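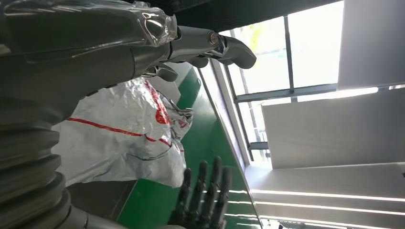
Ernham Hand Comparison, release 9

README last touched 3/14/26

What this is

Recordings from a long argument about hands. We had two candidates for the parcel station, the Wumivel (multi-fingered, lots of joints, priced accordingly) and the Matei (two flat jaws and a spring, priced like a bicycle). Both were driven by the same controller, Tirkine, on the same job: take a mailer bag, set it on the scanning mat with the waybill up, then send it on to the belt. The release holds 1938 episodes. 671 of them are marked failed, and those are the ones you want.

If you came for a leaderboard, there is a table in results/ and you may quote it. Please read "Known problems" first, as it takes most of the fun out of the table.

The task

Soft mailers only. No boxes, no tubes, no padded envelopes. We started with boxes in September and both hands were so good at them that the comparison was useless. Bags are another matter. They sag, they slide, they fold over their own label, and a bag that looks like a brick can turn out to hold one sock.

An episode begins with the parcels in the crate to the left of the mat and ends when one of them is on the belt, or when the operator gives up. Giving up is a valid outcome and has its own code (4). There is a sign on the post behind the mat telling you to put the waybill face up. The robot can't read it. The operators can, and the success rate suggests it has been taken as advice.

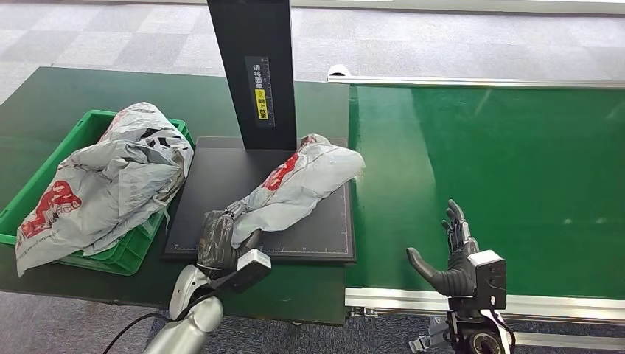 Thin plastic is where the fingers earn their money. With a loose handful of bag, the Wumivel can close on the bunched part and hold while the other hand gets ready for the belt side. The Matei pinches one layer, lifts it proudly, and leaves the parcel where it was. On flat, full bags the order flips: the jaws slide under a corner and go, while the fingers spend several seconds choosing a pose. We averaged all of this into one number for the results table, then felt bad and added the per-bag split.

Cameras

One head view and two wrist views. The wrist cameras are mounted sideways, so the picture comes out about a quarter turn off and the windows end up on one side. We have left it that way in the raw files. There is a flag, rotate_wrist, which is off by default. Every new user reports this as a bug, and every new user is welcome to turn on the flag.

The wrist views also take in a good deal of green floor, the arm itself, and the plastic wrap on the arm. If your model learns to find windows, it learned it here.

Exposure is automatic. When a wrist turns toward the glass, the outdoors goes white and the fingers go dark. We tried fixing the exposure for one batch and got ten minutes of very even mud. That batch is not included.

What is in each episode

- head video and both wrist videos, synced to the controller clock
- joint positions for both arms, and finger joints where the hand has fingers
- commanded and measured grip effort (the Matei reports effort as open, closed, or a shrug)
- an outcome code, 0 to 4
- a free-text operator note, left as typed, spelling and mood included

Known problems

1. Finger effort on the Wumivel drifts over a long session. Restarting Tirkine clears it. We did not always restart Tirkine.

2. Code 2 (dropped) and code 3 (set down early) were used as synonyms by one operator for a week. The affected episodes are listed in codes_fix.txt. We did not relabel them.

3. Shiny floor, shiny belt, shiny bags. Depth estimated from the wrist views is poor near all of them, and the bright streaks move when the arm moves.

4. In some wrist clips the fingers are far from any parcel. Waiting time was kept in, so trim it with skip_idle if you are training on grasps. Leave it if you are studying patience. 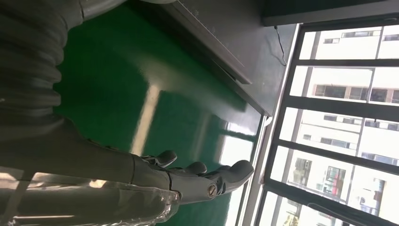
Splits

Train, validation and test are split by session, so the same parcel never turns up on both sides. The first 10 sessions are train only, as the head camera was moved after that and no one wrote down by how much.

Getting started

Unpack the archive, run check_files, then open any episode with the viewer. If the viewer shows three black windows, the clock file is missing. Unpack again.

License

Research use. Commercial users should write to the Ernham project address in contact.txt and expect a slow reply.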